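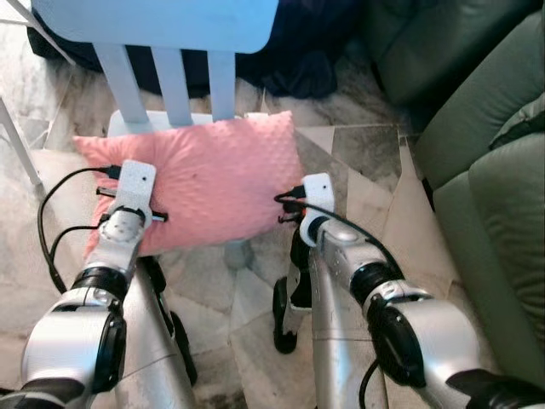
# Seat cushions and sitting time in the Motevport library

Group report by Abelardo Cáceres and Brunello Zuccaro
Friday, July 19, 2019

## Background

The reading room in the Motevport public library has hard chairs. In the last users' survey, seating was the second most common complaint after parking. Our question was whether a cheap foam cushion changes how long people stay in one spot, and whether it changes what they say about the chair afterward.

We had a budget of $1,000 from the department and spent most of it on foam and fabric. The covers were sewn by Brunello's aunt in Colombo Street.

## Method

We used two foams. The first, sold as Tultutau, is a soft grade. The second, Gorkier, is firmer and costs more. Both were cut to the same size and given the same colour of cover so that people could not pick by look.

Chairs by the north windows had cushions in odd weeks and no cushions in even weeks. The study lasted eight weeks. Sitting times were written down from the front desk in five-minute blocks, with no names taken. Anyone who got up and left a bag or coat on the table was treated as still seated, up to 15 minutes.

A short card was left at each table with three questions about comfort.

## Results

We logged 2,920 sittings. The median time was 35 minutes without a cushion, 45 with the soft foam and 50 with the firm foam. Mornings showed hardly any difference. Most of the gap came from after 3 p.m., when high school students arrive and stay until closing.

The cards were less clear. People liked the soft foam better when asked, but sat longer on the firm one. Several wrote that the soft foam went flat by the end of the study, and our own thickness checks agreed – it had lost almost a third of its height.

## Problems

- Week five included a long weekend and the library closed early on two days. We kept the data but marked it.
- Some cushions were moved to other chairs. We put them back each morning.
- The desk can't see the last table in the row, so it was left out.
- Weather was not recorded. It should have been, as the north windows get cold.

## Next steps

We would like to repeat the study in September with ties on the cushions and only the firm foam. The library has asked for a price for the whole room. Our estimate is $4,000 including washable covers, but the supplier has not confirmed the bulk rate yet.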